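Himetti toy table – read me first

Hi, I'm Olesia. I keep these notes for Himetti, my running record of what gets sorted into which box on the kids' table (the mint green one with the cartoon face on top). Ihor Lysenko helps with the labels and Vira Vakulenko fixes my spelling.

What's in it: small toys, figurines, wooden bits, rolls of tape, doll parts that have lost the rest of the doll. Anything that fits in a box goes on the list. Version 2 has 1333 entries, up from 500 in the first one, and I'm still pretty excited about that!

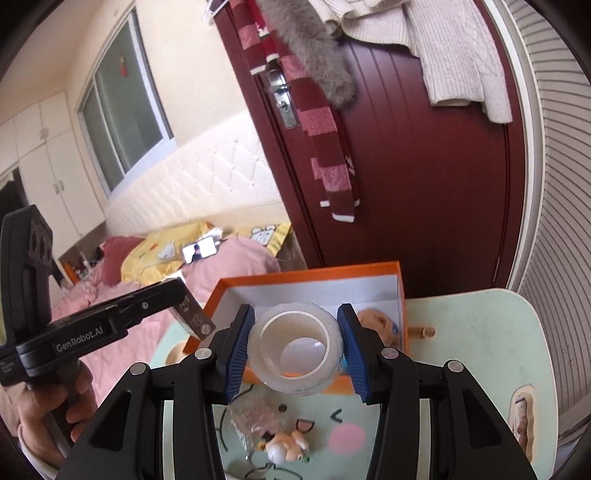 Each entry is one line: the item, the box color, and a note if I had one. I write "bagged" when a toy is still in its plastic – please don't merge those with the plain ones, I did that once and it took me a whole evening to undo.

Known problems: tape is filed under both "craft" and "desk" (sorry, Ihor), and doll heads sometimes show up as "doll". Clothes and bedding aren't covered at all.

Use it however you like, just mention Himetti. Fixes go to Vira. The next update should be out in September, with the wooden pieces split by shape.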